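Search this site Search Go

Drumden Continuing Education
Housekeeping Basics, Handout 4: Bathtubs and Paneled Surrounds

Reading for this unit: Witier course pack, bathtub section.

1. Choosing the cloth
Use microfiber on glossy tubs. Cloths between 200 and 300 gsm are fine for daily work. Keep one color for bathrooms and write it on the cart sheet.

2. Wiping the outside
Wood-toned panels take a barely damp cloth. Spray the cloth, never the panel. Work from the rim down to the floor and go around metal fittings with a folded corner.

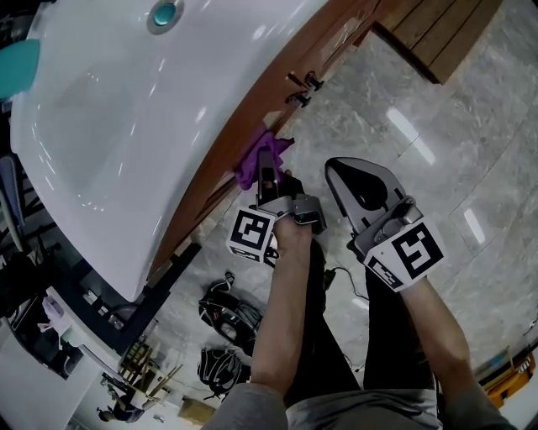
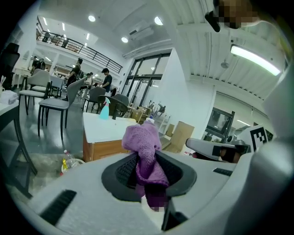

A purple cloth, seen at the side panel of a white tub and again in a room with tables and chairs.

3. Wiping the inside
Start at the rim and finish at the drain. Lift hair out before rinsing.

4. Before next class
Bring your cart sheet.

Shares 4 | Views 2186

Related
Drokia notes: Tile Floors
Živković handout: Folding Cloths
March reading list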